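首页 > 图集 > 厨房 > 台面上的东西

筷子、勺子、叉子，还有一个“理想厨房”的说法

文字:本站编辑　译稿参考:Ezequiel Cifuentes

我一直不太信收纳文章。看得越多越不信。它们的开头总是一个乱得没法下脚的厨房，结尾总是一个什么都没有的台面，中间夹着一排要花钱买的盒子。从头到尾没有人做饭，也没有人在第二天早上找一把小勺子找到上班迟到。

所以这个图集收的都是别的东西:用着的台面，用着的水槽，洗碗的海绵放在它平时放的地方。前几期有读者说太普通，没有“参考价值”。我想问的正是这个，参考价值到底指什么。Futier的目录里那间样板厨房我翻过很多遍，炉子旁边连一瓶油都没有。照着它参考，晚饭只能叫外卖。

这一期讲餐具，主要讲筷子。

起因是Ezequiel Cifuentes的一篇长文，原文登在Sinent的网站上，译过来近2000字，讲他怎么把家里所有餐具倒在桌上，一件件分类，留下该留的，扔掉该扔的。文章写得很顺，转发的人不少，评论里一片“受教了”。我读完有几个地方过不去。

第一，他建议餐具按“使用频率”分三层，最常用的放最外面。听着很对。可是餐具这种东西，一家人吃一顿饭，筷子和勺子是一起用的，叉子是有人想吃面或者切了水果才用的，漏勺、长柄大勺是煮汤那天才用的。频率是按星期变的，冬天和夏天也不一样。真要照他的办法，每换一季都得重新排一次，排完还得通知全家。我家通知过一回，没有人听。

第二，他说筷子应该“成双存放”，用一根细绳或者小皮圈束起来。这一条我认真试过，坚持了不到一个月。洗完的筷子要先晾，晾的时候不能束，束起来的时候又没人记得，最后抽屉里一堆小皮圈，筷子还是散的。而且木筷子用久了颜色深浅不一，长短也略有差别，原来是哪两根一双，早就说不清了。吃饭的时候随手抓两根，差不多长就行，我认识的人都这么干。

第三，也是最让我起疑的，文章后半段忽然推荐了Skastex的一套抽屉分隔盒，标价315元。前面讲了那么多“先减后收”的道理，到这里变成先买后收。我去看了那套盒子的页面，评价共74条，我一条条看下来，多数写的是“物流很快”“包装很好”“还没用”。还没用就给满分，这种评价除了说明快递员勤快，我看不出别的。

先看图吧，道理后面再说。

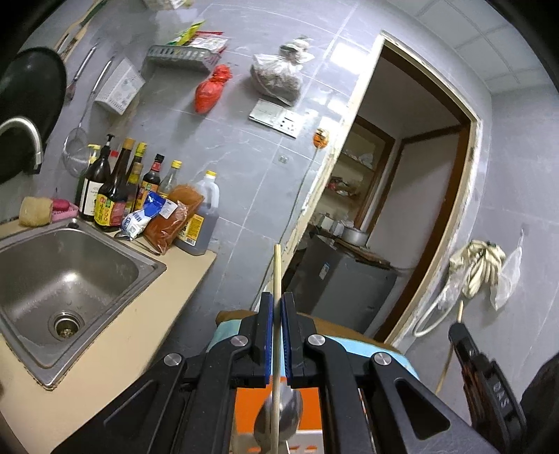
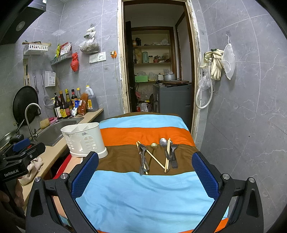 木筷子、勺子，和后面的水槽台面

关于筷子

筷子是最不配合收纳的餐具。勺子可以摞，叉子可以并排，筷子一放手就滚。横着放占地方，竖着放要有个筒，筒浅了会倒，筒深了底下积水。收纳文章对付它的办法一般是假装它不存在:你去翻那些抽屉照片，十张里刀叉勺排得像阅兵，筷子不知道在哪里。写文章的人也许吃西餐，也许拍照之前把筷子挪走了。我倾向于后一种。

木筷子还有一个老话题，隔多久换一次。网上的说法从三个月到一年都有，语气都很肯定，出处都没有。我的办法很土:发黑的不要，有裂的不要，闻着有味的不要，剩下的接着用。有人来信说这样“不科学”，我回信请教科学的办法，对方发来一个卖筷子的链接。

摆成字母

第二张里，几件餐具在条纹布上拼得像个“N”。两根筷子斜着搭在一起，另外两根差不多是竖着的，小金勺在上头，叉子在最右边。

我得承认这比分三层有意思。摆餐具这件事本来就有点游戏的成分，小孩子等开饭的时候都干过，拿筷子搭三角形、搭房子，搭到一半被大人收走盛汤。收纳文章把这一点完全抹掉了，好像餐具从出厂那天起就在等着进格子。

要挑毛病的话，N是个便宜字母，几根直的东西就能凑出来。换成S试试，四根筷子当场就没用了，得全靠勺子的弧度。编辑部有人说可以试试汉字，“川”最容易，“筷”自己大概最难，光竹字头就要用掉半抽屉的餐具。这个提议目前停在嘴上。

关于餐具筒

白色塑料的那种，镂空，带一点小印花，上面分了几格。这种餐具筒哪里都有，我母亲家有一个，我自己租第一间房的时候也买过一个，早不记得牌子了。它从来不出现在推荐清单里，我猜是因为太便宜，没什么好写。

可是说句公道话，它解决的问题比抽屉分隔盒多。镂空，所以透气。竖着放，所以筷子滚不掉。放在桌上，所以谁都看得见，不用问“勺子在哪儿”。缺点也有:格子底部容易积一层说不清是什么的东西，要拿旧牙刷去刷;印花用几年就淡了;放得太满的时候，抽一根筷子会带出来三根。这几条缺点我都写在这里了，请各位拿去跟那套315元的盒子比一比，那边的页面上一条缺点也没有。

Gunawardena出过一本讲小户型厨房的小册子，里面有一页专门反对把餐具放在外面，理由是“视觉噪音”。这个词我查过，小册子里没有解释。一把勺子能有多吵，我不知道。我只知道，小册子推荐的替代做法是在墙里嵌一个暗格，而我住的是租来的房子。

关于水槽边

水槽边上是一个厨房最诚实的地方，也是收纳文章下手最狠的地方。海绵要藏起来，抹布要挂进柜门，洗洁精要换到一个没有标签的瓶子里，瓶子还要买成一套。

换瓶子这件事我尤其想不通。原来的瓶子是好的，标签上写着是什么、怎么用、什么时候过期。倒进一个漂亮瓶子以后，这些全没有了，还多洗了一个旧瓶子。有位读者三月来信，说她把洗洁精和洗手液换进了同款的瓶子，用错了两个星期，一直以为是水质的问题。信写得很长，后半封是在问哪里能买到原来那种带红盖子的。

海绵藏起来就更奇怪。湿的东西要晾着，这是常识。塞进柜子里，柜子就有味，有味就要买除味的，除味的下一页正好有推荐。把海绵搁在水槽后头，人一伸手就拿得到，我看不出有什么需要改进。两张图里海绵都在水槽附近，也都没有碍着谁。

水槽本身，方的好还是圆的好，编辑部里吵过。方的显大，圆角的好擦，直角的卖得贵。不锈钢水槽周围那一圈胶迟早会变得不好看，各家的宣传册里都不拍这一圈。我见过的用了几年的水槽，没有一个是宣传册里的样子，包括宣传册设计师本人家里的那个，他亲口说的。

关于瓶瓶罐罐

酱油、醋、料酒，或者还有半瓶不知道谁买的调味汁，在台面靠墙的地方排成一排。收纳界对此有一整套办法:转盘、阶梯架、磁吸架、抽拉篮。我家先后有过其中两样，现在一样也没有了。转盘转快了，后面那瓶会飞出去。阶梯架第一天很整齐，第二天最常用的那瓶就回到了最前面，后面几级慢慢变成了放过期东西的地方。

瓶子靠墙站成一排，高矮不齐，标签有的朝外有的不朝，我觉得这样就可以了。做饭的人闭着眼睛都知道酱油在哪儿。真要说有什么该做的，是隔一阵把瓶底擦一擦，酱油瓶下面总有一个黏的圈。擦这个圈不需要买任何东西，也许这就是没有人写它的原因。

关于条纹桌布

浅蓝、橙、棕，一道一道的。按现在流行的说法，厨房里的颜色不能超过两种，最好都是米色。我对米色没有意见，我对“不能”有意见。桌布是要落汤汁的，花一点的条纹，落了番茄汤也不显眼;全米色的那种，吃一顿饭要提心吊胆。Futier今年的目录里倒也有一款条纹的，叫“有节制的色彩”，价钱也涨得很有节制，只是比素色的贵一半。

布的缺点是会跑。四角不压住，孩子一拽，上面的勺子叉子一起走。用夹子夹，夹子会丢。用厚一点的布会好些，但厚的干得慢，梅雨天要晾两天。我自己的办法是不管它。

回到那篇长文

我给Ezequiel Cifuentes写过信，问了三个问题:他家有几口人，谁洗碗，那套分隔盒是不是自己掏钱买的。他回得很客气。第一个问题答了，两口人。第二个答了，有洗碗机。第三个他说“与文章主旨关系不大”。

两口人加一台洗碗机，餐具分三层当然没问题，分五层也行。我没有说他的办法在他家不管用。我怀疑的是，同样的办法放到一个五口人、手洗、晚上七点半才开饭的厨房里，能不能撑过三天。文章下面那些“受教了”的读者，过一个月再去问，还剩几个在用小皮圈束筷子，这个数字我很想知道，可惜Sinent大概不会去统计。

也有人问，那你到底推荐什么。我不推荐什么。如果非要说一件，就是先别扔。那篇文章最受欢迎的一句是“一年没用过的餐具，请放手”。我照做过，放手了一把长柄的夹子和两把大勺，当年冬至家里来了九个人，又去买了回来，比原来的难用。

读者来信摘登

“我家的筷子有四种颜色，吃饭的时候谁拿到哪根算哪根，丈夫觉得不讲究，那他来配。他配了一次。”

“请问镂空餐具筒底下那层东西到底怎么弄掉?小苏打试过，没用。”
编者:我也没弄掉过。牙刷能刷掉一部分，四个角没有办法。

“你们是不是对Skastex有意见?他家的垃圾袋不错。”
编者:没有意见，垃圾袋没用过。分隔盒的事，等哪位用满一年的读者来信，好坏都登。

“能不能出一期讲锅盖的?”
编者:在收图了。锅盖比筷子还难，目前看到的所有锅盖架，放上两个就满了。

投稿说明

下一期的题目是锅盖和砧板。来稿请拍正在用的厨房，台面不必收拾，附一两句说明即可。推荐产品的稿件请注明是自己买的还是人家送的。

上一期:冰箱门上到底能贴多少东西
下一期:锅盖往哪儿放(征稿中)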